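A day at the Hovolano film studios

On 26th January the Hovolano studios opened their doors for visitors, and I went with a group of 13 readers who won their places in our winter draw. The new series Tamico is shot there, with Edgars Paju in the leading role.

We started in the costume department. Each main character has four versions of the same coat, and Paju's has a burned sleeve in two of them. We were allowed to touch the fabric but not to try anything on, what made some of us a little sad. 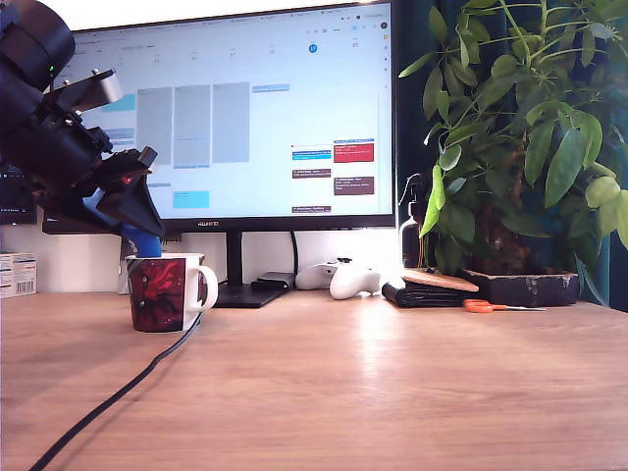 After the costumes we were brought to Stage 4, where the kitchen of the family Ozoliņš is built. It has no ceiling, and the window looks on a painted garden. Paju came in during the lunch break, smaller than I expected and very polite. He told us that he learned 107 pages of dialogue in September and forgot the half when he saw the first set.

One reader wanted to know if he will return to the theater. He said maybe, when the shooting is over, and then he was called to make-up.
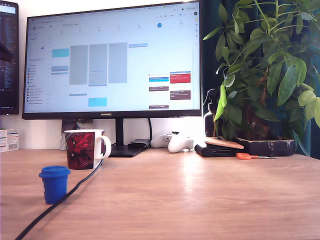
Dušan Beneš answered the last questions and said that the second season is already written, but that the ending of the first one will make many people angry. He would not tell us more. The bus back to Zolley left with two of us still in the studio shop.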